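Ticket: Comparing gripper fingers on the two-arm cell, card sorting job
Project: Brurlow
Status: Open, nearly there
Component: end effectors, left and right
Opened in: January

Summary

We have two finger sets to choose between before the Brurlow cell gets its final build: the flat Storard plates and the angular Fernandes fingers. Both are on the cell now, Storard on the left arm, Fernandes on the right. The job is pulling flat items out of a card holder and putting them in the yellow bins, then the same thing backwards. Flat things on a flat table are about as mean a test as you can give a gripper, and I've been having a great time with it.

Reported problem

Left arm drops thin items on the way to the bins. Right arm holds them fine but sometimes won't let go, and the item rides back with the finger. Twenty tries per arm on the first morning: right arm placed 18, left arm a good deal fewer (I stopped writing them down after lunch, sorry, that's on me).

Log

9:10 Swapped the power leads between arms in case one board was sagging. No change. Swapped back.

9:40 Checked the bolts on both base plates. Left one had a bolt that took a quarter turn. Reran, and the drops got a little less frequent but were still there.

10:25 Raised the closing force on the left from 200 to the next step up in the controller. Big improvement on stiff cards! Soft sleeves now buckle, though, so this isn't a free win. Went back to 200.

11:05 Found the first real cause. The controller was reading the finger position before the close had settled, calling it a grip, and lifting. I put in a wait and the drops on the left mostly went away. Cukdale's default profile has no wait at all, which explains why the same fingers looked so bad when we first tried them on the bench.

11:30 Went after the sticking on the right. Wiped the finger pads with alcohol and it was better for a few cycles, then crept back. Opening the fingers wider at release helps more than cleaning does.

1:15 Reset for a mixed run with the bin organizer turned at an angle, so the arms can't get by on one memorized approach. The blue holder goes open in the middle, between the arms, and the left arm starts over the left-hand bin. 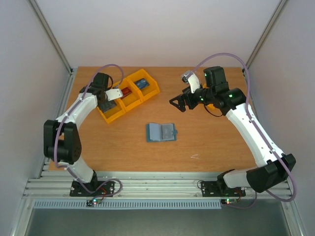

2:00 Mixed run results

Left arm is so much nicer with the wait in. The flat plate slides along the tabletop and gets under an edge without digging in, and I love watching it do that. Right arm still wins at reaching into a bin, where the V opening gives it room on both sides of the item.

2:45 Cable check. The left cable has more slack near the base plate than I'd like. It hasn't snagged so far, but I want a clip on it before anyone runs at full speed.

3:20 Tried the wide release on both arms. Right arm let go cleanly every time in a short run. Left arm needs less opening, or the plate nudges its neighbor in the next bin.

Still open

Long run of 3000 cycles on each finger set, same wait and same release width, then look at pad wear. Could someone with access to the Cukdale profile save the wait as a default? I've only got it in my local copy.

Leaning toward one of each for the final build, flat plate left and V fingers right. Please don't swap them back to matching pairs until the long run is done.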